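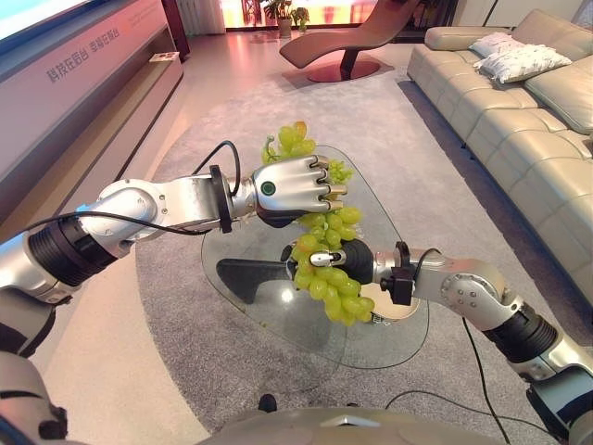

Grapes, green, one bunch.

24th May

Day one of the no-sugar business, which I began by eating fruit until my teeth hurt. Keir Tennant says fruit doesn't count. Keir also says that beer is a grain, so I take his nutritional advice for what it cost me.

The reason for all this is the Mandcombe walk, which I signed up for in March, when it was raining and June looked like somebody else's problem. It's 28 miles. I have now told enough people that I can't back out without moving. My training so far has been the hill behind the library, twice, and the second time I got a ride down.

Went to Merkero this morning for boots. The kid who measured my feet told me they were two different sizes and looked sorry about it, like a vet. I tried on four pairs and bought the ones that hurt least in the places I already knew about. Walked home in them to break them in. They are fine. My left heel has been broken in beautifully.

Mom called at lunch. She is 82 and walked Mandcombe when she was my age, in what she calls "regular shoes," carrying my brother for part of it. She wanted to know if I'd started eating breakfast. I said yes. There was a long silence on the line, the kind she used to use about homework.

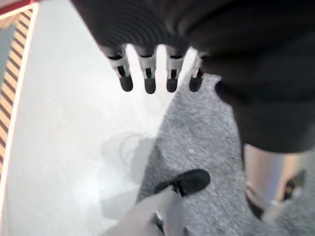
Fingers down, pale floor underneath.

Afternoon went to the training plan, printed out and taped inside the pantry door, where I'll have to look at it every time I go for crackers. It wants 2000 feet of climbing a week. We live in Gumow. I could go up and down the overpass all day and not get there, and people would start to ask if I was all right.

Stretched before supper. The book says to reach for your toes and hold it for a slow count of ten. I reached for my shins and held it until the phone rang. It was the Endale hostel, confirming a top bunk, with a ladder, for the night after the walk. I asked if there was anything lower. She said she'd put me on a list.

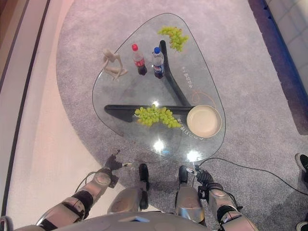 Glass coffee table on the gray carpet.

Supper was lentils. I have nothing to report about the lentils.

Keir came by after to look at the boots and pressed on the toes with his thumb the way my grandmother did in shoe stores. He thinks they're half a size small. He has never walked farther than the ball game parking lot, but now of course my toes feel crowded. Receipt is in the blue bowl, I think, or else in the jacket.

Heel bandaged. Tomorrow the plan says rest, so at least I'll be on schedule for that.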